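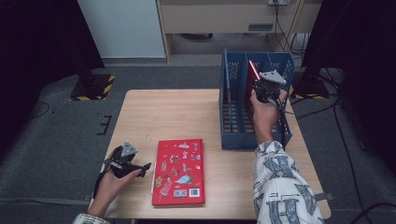

Two hand-held grippers, one file organizer, red books.

Gorka Bookshelving, data card

Last edited Apr 11, 2025

What this is

Demonstrations of one small household chore: picking a book up off a table and standing it in a slot of a desktop file organizer. A person does the work holding a gripper in each hand, and the recording is meant for training policies that will later do it without the person. The Misus group in Cabanatuan put it together after our first set, Komow, taught a robot arm to shove books onto the floor with great confidence.

What's in it

200 episodes, of which 15 are held out for testing. Please don't train on those. We will be able to tell, your numbers will be lovely. Each episode has a head view, a view from each gripper, gripper poses and finger opening. The instruction text is always some form of "put the book in the rack," with 9 wordings, one of which contains a typo we have decided to keep.

How it was collected

Demonstrators were told to work at a normal pace and to leave their mistakes in. Most of them heard the first half of that. If you want slower motion, resample it yourself.

A hardcover lying flat on a table is a surprisingly rude object. The fingers have to come down on either side of something wide, or find an edge and lift it, and people solve this in different ways. We did not ask them to agree. 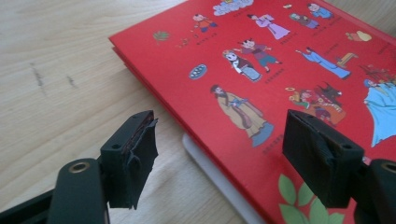 Approach angle therefore varies a lot between episodes, and so does the point where the fingers close. Policies that average over all of it tend to close on air in between. We had better luck with ones that commit to a choice, even a bad one.

Known problems

The slots in the organizer are narrow and the last part of the insertion is often hidden from the head view. Use the gripper views for that part.

Pose tracking drops out in more than 100 places, mostly short. These are flagged in the tracking_ok column, which was added in August and is missing from any copy older than that.

There is one table and one rack. A policy trained on this alone knows about one table and one rack.

License

Free for research use. If you redistribute it, keep this card with it, typo included.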